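From: Fitriani Pelupessy
To: Fundum robotics club list
Subject: Re: [fundum] Two-arm table, tape task and the March demo

On the list this morning, Lợi Phan wrote:

> Can someone tell me where we stand with the two-arm table? I have the
> room booked for the demo in March but I don't know what to put on the
> sign-up sheet. Also, is the dish rack part of the task or is it just
> in the way? The Oei team keeps asking me and I keep giving them
> different answers.

Both. The rack is an obstacle for now and becomes part of the task later. For the demo, the task is only to pick up a roll of tape and put it in the cardboard tray. No plates until after the demo.

The plan is 60 recorded runs per student pair, and we want 400 clean ones in total before we train anything. A run counts as clean if the driver doesn't bump the rack and doesn't drop the roll outside the tray. Please stop trimming the bad ones out of the log yourselves. Mark them and leave them in. Last month we lost two good afternoons because the numbering in Prilon no longer matched the notes.

A few things for people who drive:

Come down on the wall of the roll, one finger inside and one outside. Several of you have been trying to grab the whole roll across its width. That is a hard grasp even when it works, and the roll tends to shoot out sideways.

Keep the other arm still unless you need it. It throws a shadow on the cloth, and moving shadows make the recordings harder to use.

Use the wrist view for the last bit of the approach and the overhead view for everything else.

Masking tape at the wrist, then both arms over the table:
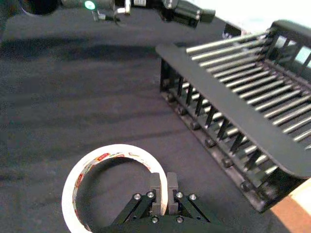
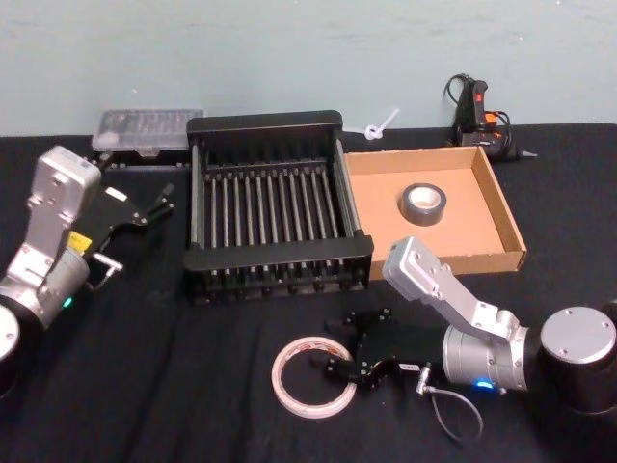 Lợi wrote back to me off list before I had finished this and asked whether the different kinds of tape should be logged as one task or split up, because the Gralldale rules only mention "a ring-shaped object" and a pair who practiced on duct tape all month might have an unfair time of it if they get clear tape on the day. Fair question. My answer is to log it as one task and write the kind of tape in the notes field. We can split it later if the results look different. I will write to Gralldale and ask if the teams get to pick.

On the sign-up sheet, please put slots of 60 minutes with 2 people each. One drives and the other resets the table and keeps the notes, then you swap halfway. Shorter slots didn't work last term -- by the time everyone had homed the arms there was no time left to record.

For the reset, put the roll back on the cloth in a new spot each time. Some of the logs from the first batch have it in the same place for twenty runs in a row, and we can't use much of that. The rack and the tray stay where they are.

The Oei team can have the first slots if they still want them. They should tell Lợi and not me.

I still need someone to go over the cable routing with me before the demo. Reply on the list if you can do it.

Fitriani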